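How to tape a rolled ankle before practice

Quick version for the Prutville rec league players who keep asking me. Not for a fresh injury - if you can't put weight on it or it's the size of a grapefruit, go get it looked at. Tape is for week two and on, once you're cleared to run.
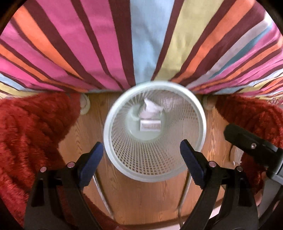

What you need: 1.5 inch white athletic tape, foam underwrap, scissors. Heel pads if your skin gets chewed up. Shave the ankle the night before, not right before.

Sit on a table, leg straight, foot hanging off. Toes pulled up so the foot makes an L. Keep it there the whole time. Most bad tape jobs are just a lazy foot.

Underwrap first. Start midfoot, work up to a hand's width above the ankle bone. One layer. No bunching.

Anchors next. Two strips around the top, overlap by half. One around the midfoot, loose, because the foot spreads when you stand on it.

Stirrups. Start inside the leg at the top anchor, go down under the heel, pull up the outside. Pull UP on the outside, thats the part that stops the roll. Do three, each one a little forward of the last.

Then the heel locks. Start on the front of the shin, angle down behind the heel, under, and back up over the top of the foot. Then the same thing the other direction. Two each way. Ngân Phan taught me to slow down here and she's right, wrinkles under the heel turn into blisters by halftime.

Close it up with strips from the bottom to the top, no gaps. Smooth everything with your palms.

Check it. Stand up, squeeze a toenail, color should come back right away. Toes numb or tingly? Cut it off and start over. Don't try to play through it.

Takes me 4 minutes now, took me 13 the first time. Practice on a Friday when theres no game.

Tape loosens once you sweat, so retape at the half if you're playing big minutes. Cut it off right after, down the inside, behind the bone. Dont rip.

Lace-up braces next time, got a few people asking about those.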